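Grippers at Grewal: your questions

Is Bullix replacing the packers?
No. All 16 of us are still on the rota, and still arguing about the radio. What changes is that for 2 hours of a shift you pack with a gripper in your hand, so the machine can learn from people who know how.

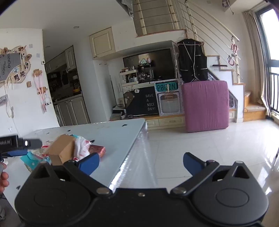 Blue fingers open, small packages waiting on the table.

Do I have to use one?
Not until October. After that, packers take turns.

Will I be slower?
Yes. The target drops to 200 items while you learn, and management has put that in writing, which we have framed.

Who gets the good chair?
Still under negotiation.

My wrist hurts. Now what?
Stop, put the gripper down and tell your shift lead. You go back to packing by hand at the same pay.

Last updated 7 Feb 2022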